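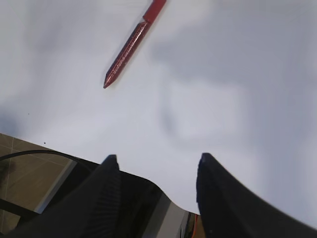 Red pen on the table, wrist camera view

Gripper shuts a little early and pinches nothing

Hi everyone, I'm hoping some kind soul has seen this before. Our Druloten arm tidies pens off a white table, and since April it has been closing its fingers just short of the pen. It reports a good grip and carries on as if all were well! I've logged 3,273 picks, and 272 of them were these phantom ones. 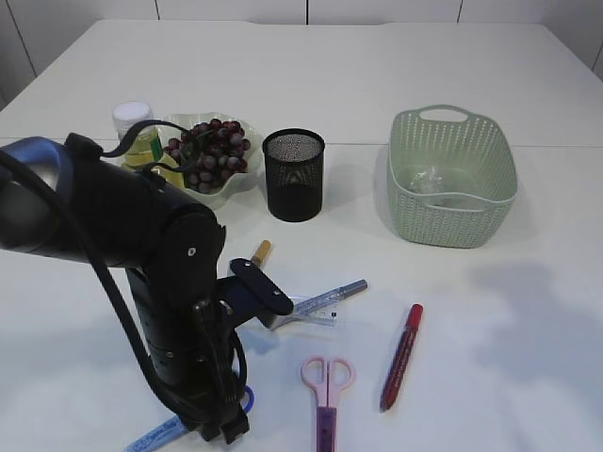 The early closing seems worst with pens that lie at an angle. I recalibrated twice and it behaved for an afternoon, then went right back. A slanted one like the red marker right of center gets missed far more often than anything lying straight - any ideas?
Posted by bruddale_bench, 6 May 2019

Joaquín Navarrete
Oh, I feel for you, I lost most of a month to this one. Check the cable at the wrist first. Ours had been clamped too tight, and every time the wrist turned it tugged the camera mount over by 3 mm or so. Power down before you put your hands in there, please, then loosen the clamp and leave some slack.

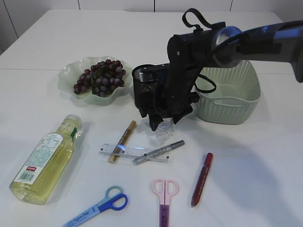
Once that's done, calibrate again and run 15 picks at different angles before you trust it with a full table.

plondar_pete
Same thing on mine, I just slowed it down. Helped a bit.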